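Print this item | E-mail this item

The Calley's Deck Plan, and Why Yours Is Probably the Second One

February 17, 2019

Every winter the mail brings a few letters asking what a deck plan of the coastal steamer Calley is worth. The short answer is less than you paid. The long answer takes up the rest of this item, and readers who collect only funnels and flags may turn to the swap column now with no hard feelings.

The Gilani Line issued two plans for the Calley during her passenger years. Both are printed in brown and a weak sort of green on one long sheet, folded down to fit a coat pocket, and both carry the same drawing of the ship on the front, in which she appears to be twice her real length and on her way to somewhere much warmer than Nova Scotia. The company was not above this. Her sister Ratia was shown in one brochure with a funnel she never had.

The first plan went out before the Calley entered service and was withdrawn within the season. It shows a writing room on the promenade deck, port side, with nine little desks drawn in. By the time she sailed, the writing room had become a baggage store, the passengers having shown more interest in bringing trunks than in writing to anybody. The second plan corrects this. It also moves the barber, renumbers the cabins aft of the main stairs, and misspells "promenade" in a place where the first one had it right.

So the test is easy enough. Unfold your plan to the third panel and look for desks. If you have desks, you have the first plan, and Vasanthi Gounder would like to hear from you, as she has been looking for a clean one longer than the ship was in service. If you have a blank rectangle marked BAGGAGE, you have the second, along with most of the membership.

Naveed Naqvi has gone further into this than is good for a person and has compared the cabin numbers on both sheets with the purser's book now in private hands. The plans list 96 cabins. The purser's book lists 96 cabins too, but they are not all the same 96. Two cabins that appear on the plan were given over to the stewardesses, and two on the lower deck that the line did not care to advertise were sold anyway, at full fare, to people who booked late. One of them was next to the steering engine. There is a complaint about it pinned into the book, four pages long, in handwriting that gets worse as it goes.

Condition is where the money goes. These sheets were meant to be opened on a dock in the wind by somebody holding a child. The folds split, always at the same corner, and a past owner has nearly always been there with tape. Please do not pull the tape off. Please do not add more either. Hina Shaikh, who repaired the library's copy, used thin Japanese paper and wheat paste and took most of a month over it, and she asks me to say that she isn't taking in work.

We should also clear up the matter of the reprint. In the 1970s a shop called Asitz, which sold framed nautical prints to dentists, ran off 300 copies of the second plan on cream stock. They are not fakes, exactly. They said REPRODUCTION along the bottom margin, and then the framers trimmed the bottom margin. A reprint was never folded before it was sold, so if yours has creases only where a frame might have pinched it, I would keep your voice down at the next swap. The originals are also a half inch taller, for anyone who owns a ruler.

As to price, a second plan with honest wear changed hands at our last fall sale for $42, and the buyer looked unwell afterward. A first plan has not come up in my time as editor. When one does I expect two members to stop speaking to each other, and I have a fair idea which two.

Tiruwork Dinsa is putting together a list of all known copies, with owners' names left out on request. Send her the size of the sheet, the state of the folds, and a note on the desks. She does not want the story of how your uncle came by it. I do want the story, if it is short, and will print the better ones as space allows – last year's space went to a disagreement over lifeboats that neither side has conceded.

Members who want to see both plans side by side can do so at the October meeting, where Naheed Talpur will have them under glass. Coffee stays in the hallway this time.

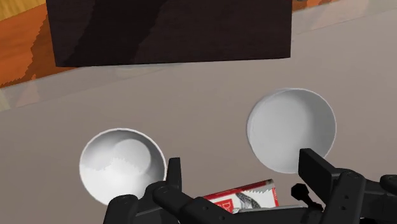 The Gilani Line's tableware is a separate headache, and I mention it only because the deck plan letters so often end with a P.S. about it. The line marked its platters and coffee pots, and seems to have been careless about everything smaller. A white bowl, like either of the two on the gray tabletop, may tempt a seller to say "steamship," but the color is no help to anybody, and the Calley's galley bought replacements wherever she happened to tie up. Turn the piece over first and look for the line's anchor. If there isn't one, eat your cereal out of it and send me the deck plan question instead.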